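4.2 Bed making and the limits of the current policy

Among the household chores in our study, making the bed was the one where the distance between human and machine stayed largest.
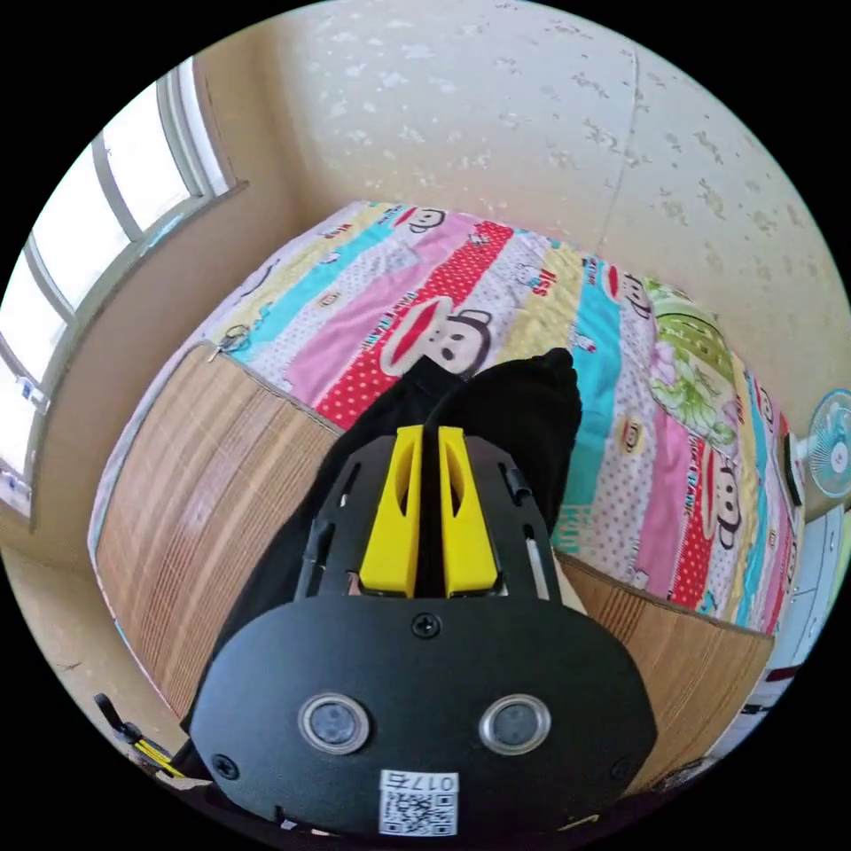 Figure 6. Hand-held gripper with two yellow fingers in front of a bed with a patterned quilt.

Mererid Pumphrey, commenting on an earlier draft, objected that a bed is not a fair test, and that a machine which can fold a towel on a table should already be counted as useful at home. We agree with the second part of her remark. For the first part we keep our position, as a bed is found in every home and a towel on an empty table is mostly found in laboratories.

The demonstrations for this task were collected with the hand-held gripper of Figure 6. In total we kept 326 demonstrations from the Tevholm homes. The policy was then tested in 100 trials, with a limit of five minutes for each. A trial was counted as successful when the quilt covered the mattress and no edge was folded under itself. By this rule the policy succeeded in 60 trials.

The failures have mainly two forms. In the first, the fingers close on the upper layer of the cloth only, and the quilt slides back when the arm moves away. In the second, the policy takes a printed pattern for a fold and tries to grasp it. Edin Omerović noticed this second form during the June tests, and after his observation we labeled all failed trials again. Quilts in one plain color did not show it.

A person does the same work without looking very much. The hand feels the weight of the cloth and corrects during the pull, and our gripper gives no such signal to the policy. We tried to replace it with the motor current, but the values were too noisy for thin fabrics.

For these reasons we don't consider bed making as solved, and the Trirkilico baseline, which we discuss in Section 4.3, gives no reason to change this opinion.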